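Cutting mats, December 2018

The old Marberg mat finally went in the bin. It lasted 4 years, and the grid had worn off along the edge where I trim most. I replaced it with a green panel cut from a 3000 mm sheet, left unprinted, as I measure with a steel rule anyway. Cut edges were cleaned up with 300 grit. The long side is straight enough to work against.
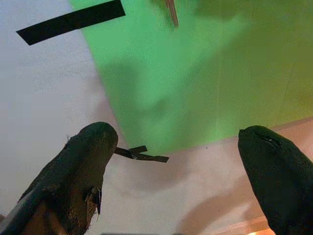

Radomir Hoxha wrote in to say that he would keep a printed grid, even a bad one, for squaring up paper before the first cut. I use a set square for that.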